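Flasia 卓上アーム組み立てキット(シミュレータ付属)

発売元 Dondunix
更新日 2019年8月14日

自宅の机でも共同工房の作業台でも組める、2本指グリッパー付きの小型アームです。工具は六角レンチと精密ドライバーがあれば足ります。うちの工房では夕食後に始めて、配線まで終わったところで日付が変わっていました。それでも関節が初めて動いた瞬間は、やっぱり声が出ます!

Flasiaの楽しいところは、部品を組む前から練習を始められる点です。付属ソフトのWastholmには台所の課題が18種類入っていて、引き出し、蛇口、電子レンジの扉などを画面の中で試せます。指の形を変えたら、印刷する前にまずこちらで当ててみてください(フィラメントの節約になります)。

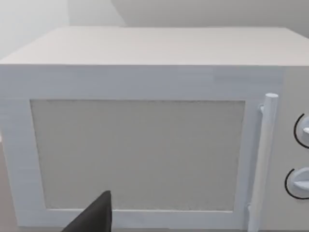 Kulkarniさんからは、扉の課題では縦の取っ手に指を掛ける角度がいちばん難しく、手首を少し寝かせてから近づけるようにしたら急に楽になった、という感想が届いています。設定値も一緒に送ってもらったので、6月の更新から初期プリセットに加えました。つまみを回す課題のほうはまだ調整中だそうで、続きがとても楽しみです。

キットの内容
アーム本体部品一式
グリッパー指(黒、予備1組)
制御基板とUSBケーブル
机用クランプ 2個
Wastholm ダウンロードコード

指の部品データは公開しているので、削っても伸ばしても自由です。先端を細くすると狭いすき間に入れやすくなりますが、そのぶんたわみも増えます。改造した指をシミュレータに読み込むときは、単位をミリメートルにそろえてください。ここを間違えると巨大な指が現れます。

保存できる動作は2,000件まで。実機に送る前に速度を15パーセントまで落とす「そろそろモード」があり、最初の一回は必ずこれで動かすことをおすすめします。クランプの締め忘れにもご注意を。

天板の厚い作業台をお使いの方は、注文時の備考欄に厚みを書いてください。長いボルトを同梱します。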